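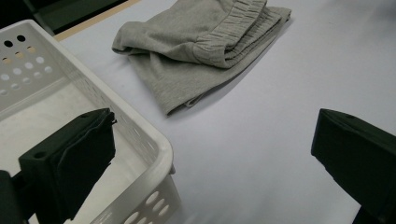 Folded gray garment and white basket at the folding station, seen from the gripper.

Visit to Droltotex, Aug 23, 2019

Our group spent the afternoon at the Droltotex software lab in Layug. The company writes control and perception code for handling clothes and linens. It makes no robots of its own. Analyn Dimaculangan, who leads the planning team, showed us through.

We started with the recordings. A person works through a task with a hand-held gripper, and a camera on the tool stores the view along with the finger opening. The set we looked at has 2269 recordings of clothes being folded and moved. Each one goes through a tool called Kindon, which lines up the video with the finger data and throws out any run where the two clocks drift apart. In June that check rejected 108 runs. Most of them came down to one bad cable.

Next was perception. The first version tried to outline the whole garment and fit it to a template. It did well with towels and badly with pants. The current version looks for parts it can trust, mainly waistbands, cuffs and seams, and guesses the rest from those. Ribbing is easy for it to find. Gray knit on a white table is also fairly easy, but a second layer of the same gray on top of the first is still a problem.

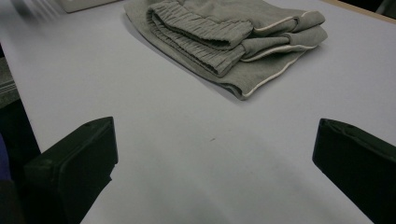 The network can pick out two cuffs that lie close together, but it sometimes assigns both to the same leg. Dimaculangan's team handles this in the planner, which keeps both answers open until the fingers are near the cloth and then drops the weaker one. She put the two scores up on a screen for us and stepped through a run slowly.

The planner, Gornine, updates its path 10 times a second. Finger closing is handled by a separate loop so that a late plan can't hold up the grip. Somebody asked about simulation. They run 2000 simulated folds before each release, mostly to catch crashes, and they don't use the fold quality from those runs because the cloth model is too stiff.

We ran out of time for the labeling tool. The lab takes groups of up to eight, and visits are booked through the front office.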